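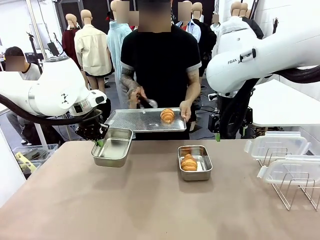 Photo: Etenesh Kahsay

So my sister rang me in October to say her laptop had gone slow, and could I pop some more memory in it, like I did with the old one? I said of course! Ten minutes, one screwdriver, bring biscuits. Then she read me the model name off the bottom and I had to look it up, and it was a Primunora slim thing with the memory soldered straight to the board. No slots at all. It was 17 months old and the most it would ever have was what it left the shop with.

I've been grumpy about this ever since, and I want to get it off my chest.

I do understand why soldered memory exists. The chips can sit closer to the processor, some of the faster low-power types were designed to be fixed down in the first place, and you save a bit of height. If you carry a laptop round Wurncombe all day on the bus then fine, thinner is nice. What I can't stand is seeing it on big chunky home laptops that never leave the kitchen table and have enough spare room inside for a sandwich.
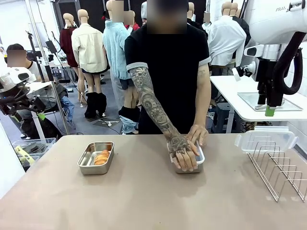
Both hands on the steel container, bread roll in the tray to the left.

And then there's the pricing, which is where I get properly cross. My sister's machine came in two versions, and the one with double the memory cost £164 more. I'm sure some of that is the chips. I'm also sure that if she'd been able to buy a stick and fit it herself later, that gap would have been a lot smaller, and the people who set the price know that as well as I do. You're being asked to guess, on the day you buy, how many browser tabs you'll have open in four years' time. Who knows that? I didn't know I'd need a new kettle this week.

Prasanna Weerasinghe, who fixes laptops at Jomora and has put up with my questions for ages, disagrees with me on some of this. He reckons most people never open their machines and that loose memory is behind a fair few of the dead laptops on his bench. Fair enough! But a loose stick is a push and a click to put right. When a soldered chip goes, he's usually quoting for a whole new board (and most people, on hearing that quote, go and buy another laptop instead).
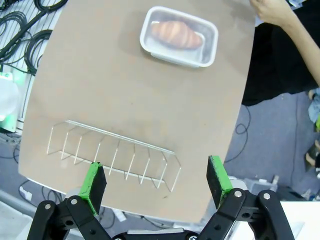 Croissant in a clear plastic container.

My own laptop is a fat old Gebreyes with two slots, and it's on its second lot of memory. It's ugly and the hinge creaks. I've upgraded it, put a bigger drive in, swapped the battery, and it still does everything I ask, apart from look good in a café.

What I'd like is for the shops to say it plainly on the label, next to the screen size: memory can be changed, or memory can't be changed. Put it where my sister would see it. She'd have paid the extra, or picked something else, and either way she'd have known.

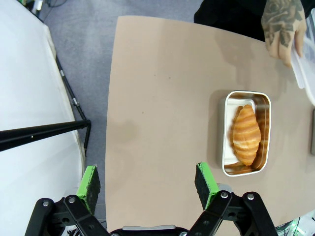

How can I tell if a laptop's memory is soldered before I buy it?

Look for the service manual on the maker's website and see whether it has a page on replacing the memory. If the spec sheet says "onboard" or "LPDDR", it's nearly always fixed. Watch out for models with some soldered and one slot free, as those can be upgraded but only part of the way.

12 comments | 31 shares

Home | Opinion | Laptops | Desktops | Repairs

Contact us | © Wurncombe Tech Notes | Back to top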